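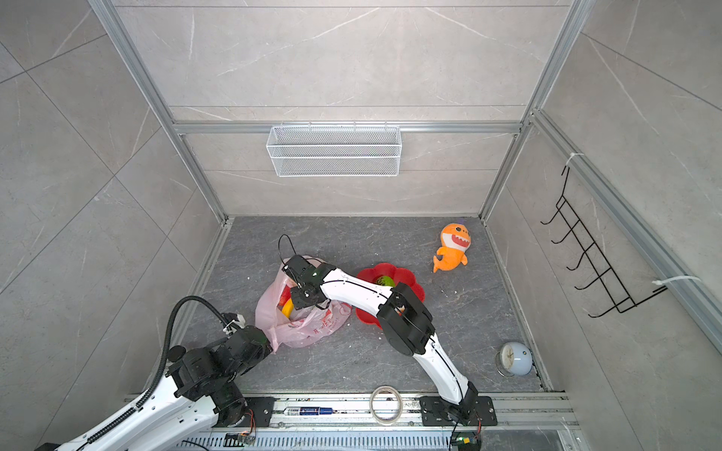 Orathai Wongsuwan wrote to us in January to say that sending money home to her mother had cost her more in fees that month than her phone bill, and could somebody please fix it before the next one. We've had a lot of messages along those lines, and they are a big part of why we're opening up the Plivness test group again.

Call for participants: Plivness test group, second round

Kutodell is looking for up to 30 people who regularly send money from the UK or Belgium to family or friends in Thailand. You'd use our transfer app, Plivness, for your own real transfers over the summer, and tell us what works, what is slow and what makes you want to throw your phone out of the window.

We're a small company and this is our second round. The first one was more fun than any of us expected! People sent us screenshots at midnight, argued with us about the wording of one button for the best part of a week, and found a fault in the exchange rate screen that we had all walked past. The app is much better for it, and we'd love to do it again with a fresh group and a longer list of things to try.

What's new this time

We recently closed a small funding round led by Ruangrit, with Broto joining as a second investor. The money goes mainly on two things: a licence application that has been sitting on our desks for far too long, and a proper support team who can answer in Thai as well as English, French and Dutch. It also means we can pay test group members a decent amount, where last time it was fee-free transfers and our thanks.

The version you'll be using settles the last leg of a transfer over stablecoin and pays out in baht to an ordinary bank account. You don't need to own any crypto, understand any crypto or have an opinion on crypto. The person at the other end doesn't need the app either - they just see the money arrive, with your name on it. We do want a few people in the group who know their way around wallets, as there's an advanced screen which so far only our own staff have used, and they are far too polite about it. 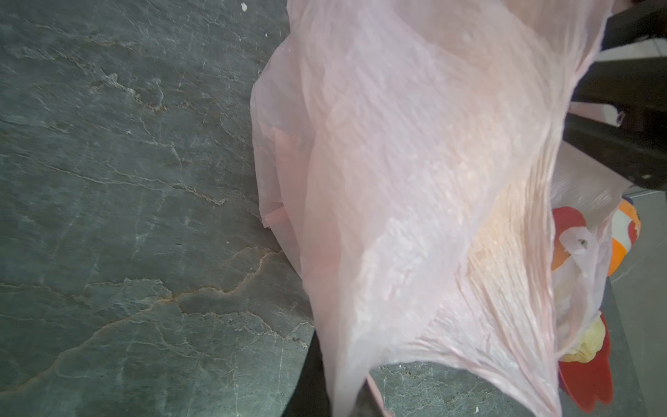 Pale pink bag on dark, veined stone

Who we're looking for

You should be 18 or over, live in the UK or Belgium, and send money to Thailand at least once a month. The amount isn't important. We'd be just as glad to hear from someone who sends a little each week as from someone paying school fees once a term (if you do the school fees kind, please do apply, we were short of you last time).

You need your own smartphone, Android or iPhone, and a bank account in your own name. Older phones are very welcome. If yours takes a while to wake up and has a crack down the middle, we want to know how the app behaves on it.

The person receiving the money needs a Thai bank account. If they'd be willing to have one short phone call with us, in Thai, that would be wonderful, but you can take part without it.

Sadly we can't accept people who work for another money transfer firm, or anyone living with a member of our staff. If you took part in round one, thank you, and please pass this on to somebody else.

What you'd be doing

The group runs for 19 weeks. In that time we ask you to make at least one transfer a month through Plivness, and to fill in a short form after each one. The form takes a few minutes and there's a box at the end for grumbling. Twice during the summer we'll ring you for a longer chat, in whichever of our four languages you like best. Evenings are fine and so are Sunday mornings.

You'll be using your own money, so let's be clear about how that works. Each transfer in the test is limited to £618 or the same amount in euros. The full cost is shown before you press send, and the rate you see at that point is the rate you get. If a transfer fails on our side, we return the whole sum to the account it came from. There is no minimum amount, and you can leave the group whenever you like without giving a reason.

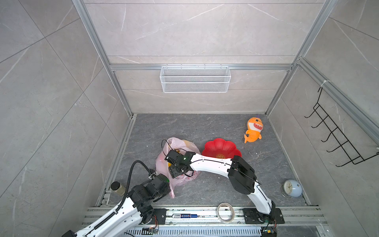 Payment is £218 per person, or the same in euros, in two parts: half after your first phone chat and half at the end. If you leave early, you keep whatever has been paid by then. You also pay no transfer fees while you're in the group. We don't pay in tokens, vouchers or points.

Your details

We have to check your identity before you can send anything, just as any transfer firm would. That means a photo of your passport or identity card and a proof of address. Your answers on the forms are kept apart from your account details, and the people who read them see only a group number. If we'd like to quote you anywhere, we will ask you first, and a no is completely fine.

How to apply

Write to us through the contact page with "Test group" in the subject line. Tell us:

where you live
how often you send money to Thailand, and how you do it now
what phone you use
which language you'd like us to ring you in
one thing about sending money that drives you mad

That last one can be as long as you want. Nele Vermeulen and Siriporn Klinhom read every message between them, and it's the part they look forward to.

Applications close at midnight on 06/06/2022. We'll write to everyone that week, including those we can't fit in this time. We try to get a good mix of phones, amounts and places, so a no from us usually means we already had several people in a similar position. We can keep your name for the next round if you'd like.

Questions before you apply? Anong Inthanon looks after the group and is happy to answer in Thai or English. Please put your phone number in the message if you'd prefer a call back.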